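Thresholds and Floor Changes in Older Rented Housing: A Study of Fenen
Student Project Report, Department of Housing Studies
Submitted by Liên Lưu, August 25, 2019

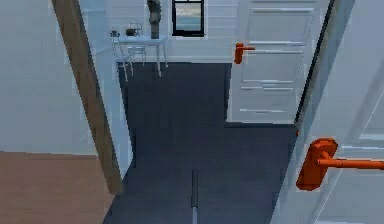
1. Introduction

The present report examines the condition of internal thresholds in rented dwellings in the district of Fenen. An internal threshold is understood as the line at which one room meets another, or a room meets a hallway, whether or not a raised strip is fitted there. The subject receives little attention in general guidance for landlords, which deals mainly with heating, damp and electrical safety. Tenants, however, mention floors often when asked about daily difficulties at home.

The work was carried out as the final project of the second-year module in housing conditions. It was limited to flats above ground level in buildings managed by two letting firms, Mamier and Tanguy. Both firms gave written consent for visits, subject to the agreement of each tenant.

2. Background

Most of the housing in Fenen was built in a single period and let from the beginning. Rooms were laid with timber boards. Hallways, which carried more traffic and more dirt, were often given a harder surface. Later repairs were made one room at a time, usually between tenancies, and the new covering was seldom matched in height to the old one. A difference in level therefore tends to appear at the doorway, where two periods of work meet.

A fitted strip can cover such a difference, but strips work loose. Screws driven into old boards do not always hold, and glued strips lift when the floor beneath them moves. In several flats the strip had been removed altogether and the gap filled with sealant.

3. Method

Visits were made to 22 flats during November. At each doorway the difference in level between the two floors was measured with a steel rule at the left, the centre and the right of the opening, and the largest reading was kept. The type of covering on each side was noted, together with the presence and condition of any strip. Doors were opened and closed to find out whether they caught on the floor.

Tenants were then asked a short set of questions about cleaning, moving furniture and any trips or falls. Answers were written down at the time and read back to the tenant. No names were kept.

Three flats could not be measured in full, as carpets had been laid across the doorways and could not be lifted without damage. The results below refer to the remaining 19.

4. Results

The largest differences in level were found between living rooms and hallways. Bedroom doorways were generally more even, and bathroom doorways were the most likely to have a sound strip. Where both sides of a doorway had been renewed in the same programme of work, no tenant reported any difficulty.

Tenants with young children or with walking aids gave the fullest answers. One tenant in a Tanguy building had placed a folded mat over the step at the living room door and had later taken it away, having found that the mat itself moved underfoot. Another had asked for a strip to be replaced and had received a visit, but the part supplied was too short for the opening.

Colour was raised without prompting by older tenants. A clear contrast between the two floors was said to help in daylight. Opinions differed on whether it helped at night, when the hallway light was off.

5. Costs

Mamier supplied its repair ledger for one building. It listed 877 separate jobs, of which a small share concerned floors. Few entries gave the exact position of the fault, and it was not possible to separate thresholds from other floor repairs. The firm's surveyor estimated that levelling every doorway in a flat could cost up to 3,000 euros if boards had to be lifted. Replacing strips alone would be far cheaper. The product most often used by both firms is the Kidia strip, in the standard width.

6. Recommendations

Letting firms should record the position of each floor repair by doorway. Strips should be checked at every change of tenancy and measured before a replacement is ordered. When a floor covering is renewed on one side of a door, the finished height should be agreed in advance with reference to the other side.

7. Limits of the Study

The sample was small and was drawn from two firms which had agreed to take part. Flats in poorer repair may be missing from it. Measurements were taken once only, and seasonal movement in the boards was not studied. The question sheet and the table of readings are held by the department and may be consulted on request.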